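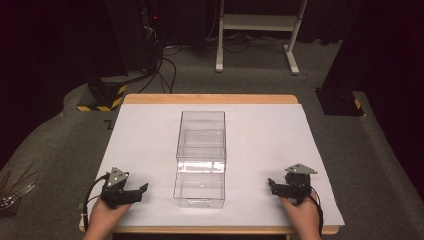 Both hand-held grippers at the table, clear storage box in the middle on the white sheet.

Gripper build, Tollard shared workshop
Updated 15/05/2024

Marin Ristić and I started on these in the winter and work on them most evenings. The jaws are the third version. The first two flexed too much on anything heavier than a cup, so we went thicker and angled the tips. Each gripper has its own cable, 160 cm long, and a gray triangular plate on top.

Clear plastic is the hard test for us - the white shows straight through the walls, and the edges are only thin gray lines. Parts have come to about 700 dollars so far. Meriem Ouazzani is redrawing the handles and we hope to print them in July.

We use cookies to remember your settings. Accept | Decline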